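Search this diary
Enter keywords
Go

1 August 2023

Print this entry | E-mail this entry

Bread again! I know I said I'd write about the garden next, but the rye finally came good this morning and I can't think about anything else.

So, the starter. Rafia Tarar gave me half a jam jar of hers back in December and I have been bumbling along with it ever since, feeding it when I remembered and apologising to it when I didn't. It made perfectly decent white loaves. Rye was another matter. Every rye loaf I baked in the spring had a gap under the crust you could post a letter through, and a gummy layer at the bottom that stuck to the knife. I ate them all (toasted, with a lot of butter) but I wasn't happy.

Then last week I was in Ullach to collect the bike and went into the little mill shop, and got talking to Asif Tanoli, who runs the stones. What a lovely hour! He let me rub the flour between my fingers and smell the bran, and he asked what I was doing with my rye, and when I told him he winced. I was treating it like wheat. Kneading it for ages, waiting for it to double, doing all the stretching and folding I'd learned for white dough. He says rye doesn't want any of that. Mix it with a spoon until it looks like wet cement, leave it to sour, put it in a tin, and bake it when the top starts to show little pinholes.

I bought far too much flour and wobbled home with it on the handlebars.

Last night I mixed the sour at 8, just rye and warm water and a good dollop of the starter, and put it on top of the boiler with a plate over it. By breakfast it smelled of apples and a bit of beer. In went the rest of the flour, the salt, a spoonful of black treacle and the caraway Uzma brought round (more of that in a minute). No kneading at all, which felt like cheating. I smoothed the top with a wet hand and dusted it, and then I hung about the kitchen like someone waiting for a train.

The pinholes came! I nearly shouted. In it went, fierce heat for the first bit and then turned down, and the smell was so good that Uzma Mughal knocked on the door from downstairs to ask what I was up to. She's the one who got me on to caraway in the first place, toasted in a dry pan until it starts to jump. I'd always thought I disliked it and I think I'd only ever had it stale.

The hardest part is the waiting. Asif was very firm that a rye loaf mustn't be cut on the day, so it is wrapped in a tea towel on the dresser and I have been told to leave it until tomorrow. I tapped the bottom and it sounded right. I have also cut one very thin slice off the end, purely for this diary, and there is no gap. No gap! A bit sticky still, close and dark and sour, with the treacle coming through at the end. Exactly what I wanted all spring.

Spent the afternoon with my feet up and the bread book Esperanza Herrero lent me, the one with the stained cover and all her pencil notes in the margins. She bakes the Nermont loaf every Christmas, with prunes and walnuts, and has crossed out the oven temperature three times. I read the whole rye chapter and then started it again from the beginning.

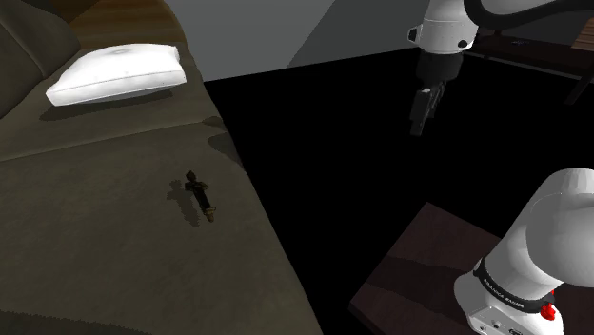

How do you keep a rye starter going if you only bake now and then?

Keep a small amount in the fridge with a loose lid, feed it every week or so with rye flour and water, and give it a fresh feed somewhere warm the night before you bake.

That was Rafia's advice when she handed over the jar, and I wrote it on the inside of the cupboard door so I'd stop ringing her up.

Next I want to try the seeded one from page 275, which needs the sunflower seeds soaked overnight, and after that the Nermont, if Esperanza will tell me which of her three temperatures she believes in. Régis has asked for a loaf to take on the boat and I've promised him the second one. The first is mine.

Must remember: more salt, baking paper, give Uzma her tin back.

Contact | Copyright Régis Charpentier and friends, all entries | Back to top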